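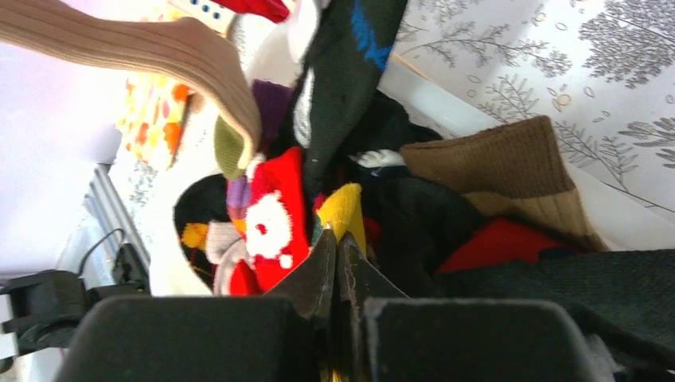
Wrist camera view during a sock-picking run. The jaw tips are down in the pile, just beside the Santa sock.

Demonstration gathering (robotics)

Demonstration gathering is the job of collecting examples of a task so that a learning system can pick up how to do it. Most articles on this wiki are written from a safe distance, but I've spent a good chunk of my working life on this stuff at Grurnmont, so you're getting the first-person version!

How it works

A person steers the robot through the task, and the computer saves the camera pictures along with the arm and gripper positions. One full go is called an episode. Ours run up to 60 seconds, and the sock set (we call it Dunov) has 777 of them. Ruaridh MacAulay steered most of those, and he's a lot smoother at it than I am.

Why socks

Socks are soft, they tangle, and they never land the same way twice - great for variety, rough on your patience. I like a mixed heap with plain ones, patterned ones, thick knits and ribbed ones all jumbled together in a white container. If every sock were black, the system could get by on very little, and then you'd hand it a red one with Santa's face on it and off it would go into the weeds.

The wrist camera

A camera near the gripper sees the fingers and whatever is close to them, so the last bit of a grasp gets recorded up close. The catch is that the fingers fill a lot of the view. Callum Dunbar likes to add a second camera farther back, and we've argued about it since August (I've mostly given in).

Labels and bad takes

Each episode gets a short text label, such as "pick up the yellow sock." Fumbles go in a separate folder called Grorkotell. Some teams throw them out, but I keep them - a missed grab followed by a good one is a handy thing to learn from. We stir the pile every six episodes, and I'd do it more often if I had the arms for it.

See also: Teleoperation, Imitation learning, Grasping of soft objects

Last edited 3/5/23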